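Section 4: Covering and marking the table

Read section 3 first if the table is new. This one is only paper, tape and putting things out on the squares. Allow an hour the first time. Ohemaa Ackah does it in half that but she has done a lot of tables.

You'll need
Kraft paper, brown, the 700 gsm-feel heavy stuff from Coswood if there's any left, otherwise the ordinary roll
Blue masking tape, two rolls
Scissors, chalk line, long ruler
A damp cloth and a dry one

4.1 Paper

1. Clear the top and wipe it down. Dry it properly, paper won't sit flat on a damp table.
2. Roll the paper out lengthwise. Shiny side down.
3. Smooth from the middle out to the edges with your forearm. Small wrinkles are fine. Folds are not – lift and redo.
4. Tape the underside at the corners only. Don't tape the whole edge or you'll never get it off again.

Note: one sheet lasts until it's grubby. Greasy patches, change it. Faint marks, leave it.

4.2 Tape grid

1. Mark the long edge every 300 mm with a pencil tick. Same on the opposite edge.
2. Snap a chalk line between ticks, lightly.
3. Lay the lengthwise strips first, then the crosswise ones over top.
4. Keep a bit of tension on the roll but dont stretch it. Stretched tape creeps back overnight and the line goes wavy.
5. Press down every crossing with your thumb.
6. Cut the ends, don't tear them.

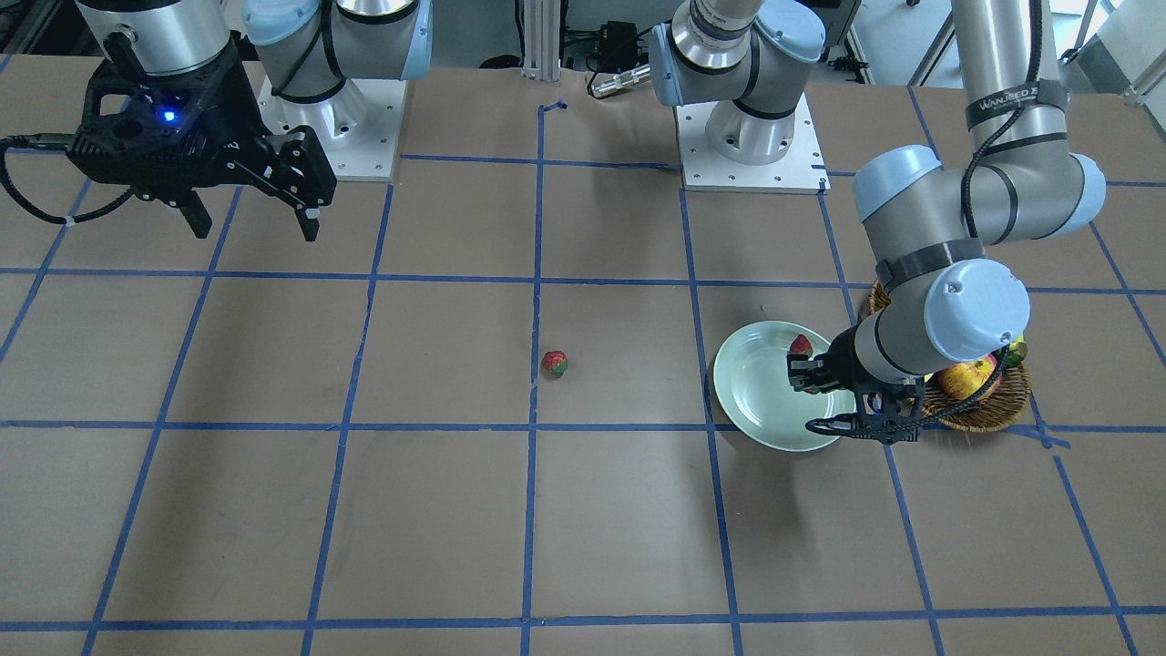
Check the finished lines from one end of the table, eyes down low, before anything gets placed. Loose ends are the usual trouble and they're mostly at the back where it's hard to reach. The little tab of blue standing up near the far edge, where one of the long strips finishes, is the kind to look for – press it flat or trim it with scissors. A slight wave in a strip is OK and not worth relaying. Lenni Partanen will tell you otherwise. Ignore him unless it's his table.

CAUTION: no knife on the paper. Goes straight through and scores the top underneath. We've paid for one resurfacing at Pistbridge already ($2,342) and there won't be a second.

4.3 Putting things out

1. Wash hands. Food gets handled in this step.
2. One plate to a square. Plain white, round, the small ones from the Humum box.
3. Set the plate down, don't slide it. Sliding lifts the tape.
4. Food goes on the plate, never straight on the paper.
5. Keep at least 100 mm clear of the table edge.

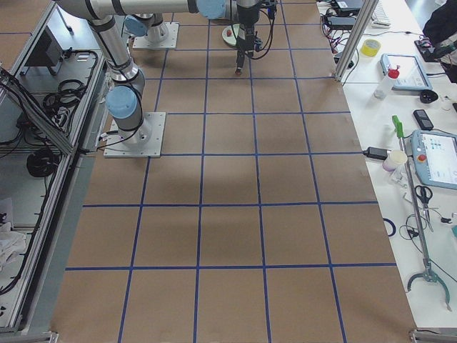 6. Write the square on the sheet as soon as the plate is down. Columns are letters from the left, rows are numbers from the back. If you shift a plate, cross out and rewrite, don't write over top.
7. Anything that rolls, put it in the centre of the plate.
8. Fresh fruit is out for one session then goes in the green bin. No putting it back in the fridge.

Note: patterned plates are in the cupboard too. Leave them there, they belong to Matilde Valente and she wants them back by August.

4.4 Packing up

1. Food off, plates to the sink.
2. Crumbs and juice with the dry cloth first. Damp cloth only if it's sticky, and dab, don't rub, the paper pills.
3. Replace any strip that has lifted more than a finger width. Whole strip, edge to edge. Patches look awful and peel again in a day.
4. Cloths in the wash, not left on a shelf.

If the paper has torn, pull up all the tape with it and start again from 4.1. Peel the tape low and slow, back on itself. Residue comes off with Ververidis citrus cleaner and a bit of patience, open a window.

Out of tape or paper: ask Gonçalo Bastos before 3 pm for next morning's order. Later then that and it waits.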